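4. Registro de donaciones de campaña

Antes de empezar, compruebe que Pomus está abierto con el perfil de tesorería. Con el perfil de consulta los botones se ven, pero no guardan nada.

1. Abra el menú Campaña y elija Nueva donación.
2. Escriba el nombre completo del donante y su número de identidad.
3. Introduzca el importe sin decimales. El límite por persona viene fijado en 3,000 y se cambia en Ajustes.
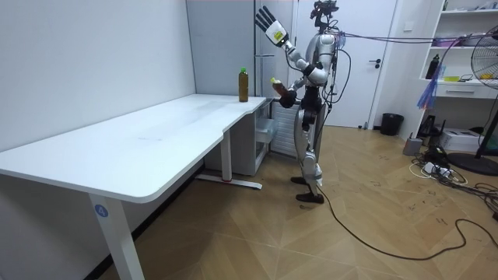 Mārtiņš Dzene: En mi agrupación el donante a veces paga en dos partes. ¿Se hace una ficha o dos?

Una sola ficha, con dos pagos dentro. El programa suma los pagos y avisa cuando el total pasa del límite.

4. Pulse Añadir pago y ponga la fecha del ingreso bancario – no la fecha de la promesa.
5. Si la donación es en especie, marque la casilla y describa el bien con una frase corta.
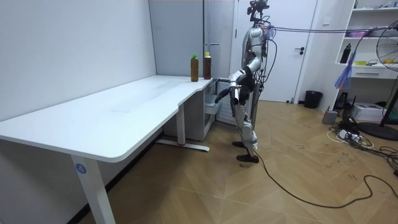

6. Guarde la ficha. El número de registro aparece arriba a la derecha; cópielo en el recibo.

Precaución: una ficha guardada no se puede borrar, solamente anular. La anulación queda visible en el informe público.

7. Adjunte el recibo firmado.
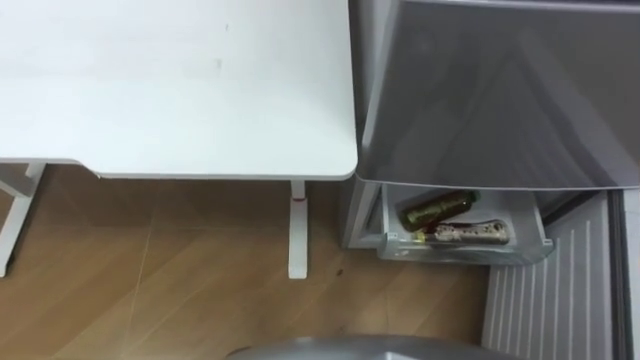 El recibo puede adjuntarse como foto si no dispone de escáner. Ponga el papel plano y evite que su propia sombra caiga encima. Con una mesa blanca mate, como la de la foto, conviene dejar debajo una hoja oscura, para que el programa encuentre bien los bordes del recibo. Las manchas leves del tablero no molestan.

8. Revise la lista de pendientes. Se muestran 40 fichas por página. 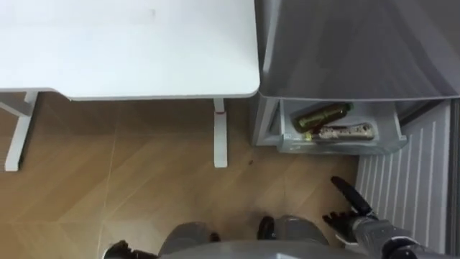 9. Pulse Cerrar periodo cuando no quede ninguna ficha en amarillo.

Nota: el aviso 545 significa que falta el número de identidad en una ficha. Complete el dato y repita el paso 9.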